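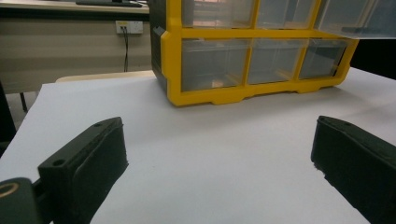 *A yellow small parts cabinet with clear plastic drawers, the upper right one pulled partly out, and the two fingers of a gripper in front of it.*

# Frequently Asked Questions: Household and Workshop Chore Automation

These answers are maintained by the Public Information Desk of the Soriano Centre for Applied Automation. They are intended for householders, small manufacturers, school technology departments and others who write to the Centre asking whether a machine can yet be relied upon for everyday tasks. The page is reviewed each April.

## General questions

### Can a robot do my household chores yet?

Some of them, in part. Machines that vacuum floors, mow lawns and wash dishes once loaded are established consumer products and fall outside the Centre's program. The Centre studies chores that require handling: opening a drawer, sorting its contents, folding a towel, wiping a counter around the objects on it. In these tasks a machine can perform well in a room it has been prepared for and poorly in the room next door. The Centre does not at present advise any household to buy a general-purpose handling robot in the expectation that it will replace regular labour.

### Is the position different for workshops and shop floors?

Yes. A workshop can fix its bins in one place, standardise its containers and keep people out of the working area while the machine is running. Under those conditions, automated picking of known parts has been in ordinary industrial use for many years. Difficulties return when the parts are mixed, when the storage is of the domestic kind with light plastic drawers, or when several people share the bench and leave it in different states.

### Which chores does the Centre test?

The current program, known as Funon, covers the following:

- opening and closing the drawers of a small parts cabinet
- retrieving a named item from a drawer and placing it in a tray
- returning loose fasteners to the correct drawer
- folding flat textiles (tea towels, pillowcases)
- clearing and wiping a tabletop
- loading and unloading a dish rack

Cooking, ironing, the care of children or animals, and any task involving a ladder are excluded.

## Drawers and small parts

### Why does the Centre give so much attention to drawers?

Much of what is kept in a home or a workshop is kept behind a door or in a drawer, and a machine that cannot open one is confined to whatever has been left out for it. Small parts cabinets are inexpensive, are sold widely in hardware shops, and present the same motion many times over in a compact space.

### What makes a small plastic drawer difficult?

Several matters arise together. Transparent plastic is hard for many sensors to measure, and a depth camera may report the back of the drawer, or nothing at all, where the front should be. Reflections change as the arm moves. The drawer is light and the cabinet itself may not be heavy, so that a pull made at a slight angle can bind the drawer or drag the whole unit across the table. A drawer left partly open can also obstruct the approach to its neighbours.

People correct for all of this by touch, usually without noticing. A gripper without force sensing must depend on position alone, and an error of a few millimetres is often sufficient for a failed attempt.

### How reliable is drawer opening at present?

In the most recent round of Funon testing, the Centre recorded 3,449 attempts across all drawer tasks. Results were strongest for fully closed drawers in a cabinet fixed to the bench. They were weakest for drawers already standing partly open, where the system had first to determine how far the drawer had travelled. The Centre does not publish a single success rate, as the figure depends heavily on the mixture of tasks and has been misquoted in the past. Tables for each task are available on request.

### Can the machine find a particular screw or washer?

It can often identify the correct drawer if the drawers have been labelled and the labels have been entered beforehand. Picking one washer from a drawer of similar washers is considerably harder. The usual outcomes are that the gripper takes two or three, takes none, or pushes them into a corner it cannot reach. Workshops with a genuine need for single-part picking are generally better served by a vibratory feeder or a dispensing unit.

### Would a different cabinet help?

It frequently does. Applicants to the Centre's advisory service are asked to consider the following before purchasing any robotic equipment:

1. Fix the cabinet to the wall or bench.
2. Choose drawers with a positive stop, so that they cannot be pulled out entirely.
3. Apply a matte label to each clear drawer front.
4. Leave open space in front of the cabinet at least as deep as a fully extended drawer.
5. Do not overfill drawers.

Staff who work at the same cabinet by hand tend to benefit from these measures as well.

## Grippers and teaching methods

### What kind of gripper is used?

Most Funon tasks are carried out with two-finger parallel grippers. The type is simple, can be repaired in-house, and suits the majority of household objects. Five-fingered hands are capable of a wider range of motion but are costly to maintain, and the Centre has not found that they improve results on the tasks listed above.

### How does a machine learn a chore?

The prevailing approach is demonstration. A person performs the task repeatedly, either by guiding an arm or by using a hand-held tool with the same fingers as the robot, and the recordings are used to train a control model. The Centre regards 500 demonstrations as the minimum for a new drawer task. Textile tasks require more.

### Will a machine trained in one kitchen work in another?

Not dependably. Changes of lighting, table height, background colour and clutter all affect performance. Demonstrations recorded in many different rooms reduce the problem, and the Centre has adopted this practice for all new tasks, but they do not remove it. Prospective buyers should ask a supplier where its training recordings were made and should request a trial on their own premises.

## Purchasing and safety

### Does the Centre recommend a product?

No. The Centre evaluates two arm systems under loan agreements, the Ornero and the Soltus, and publishes its findings on both. Inclusion in the program is not an endorsement. Correspondents who have been told otherwise by a retailer are asked to inform the Public Information Desk.

### What would a household arm cost to operate?

Purchase price is only one portion. Allowance should be made for replacement finger pads, for electricity, for software subscriptions where these apply and, above all, for supervision. In a survey of 114 small workshops that had trialled a handling robot, the expense most often underestimated was the time of the employee who stood beside it. Of the remaining costs, recalibration after the arm or table had been bumped was mentioned most frequently.

### Is it safe to have an arm operating in the home?

An arm suitable for shared spaces should limit its own force and speed and should stop on contact. It must also have a stop button within reach of any person in the room. The Centre advises that no arm be left to run unattended, and that children and pets be kept out of the room while it is in use. Knives, hot liquids and glassware should not be placed within its working area. Ordinary precautions with cords also apply: power cables should be routed clear of both the arm and the walkway.

### Will these machines replace cleaners and storeroom staff?

The Centre has no evidence of this in the workplaces it has studied. Where handling robots have been kept after a trial, they have generally been assigned one narrow task, such as overnight restocking of bins, and the existing staff have continued with the remainder. The Centre will revise this answer should its findings change.

## Visits, data and enquiries

### May the public attend a demonstration?

Demonstrations are held on Thursday afternoons during the teaching term. Groups from schools and community colleges are welcome and should book in advance. Closed-toe shoes are required in the laboratory.

### Can I submit a chore for testing?

Yes. The Centre has received 157 proposals to date and considers new ones twice a year. A proposal should state the task, the objects involved, how often the task is done and how long a person takes to do it. Photographs of the work area are helpful. Proposals that involve lifting a person cannot be accepted.

### Are the recordings available to researchers?

Recordings from completed tasks are released under a research licence once identifying material has been removed. Access is by written application.

### Whom should I contact?

Enquiries on this page should be directed to Widad Geagea, Public Information Officer, at the Centre's main office. Written replies are normally sent within ten working days. Questions concerning the repair or warranty of a purchased product should be addressed to its manufacturer.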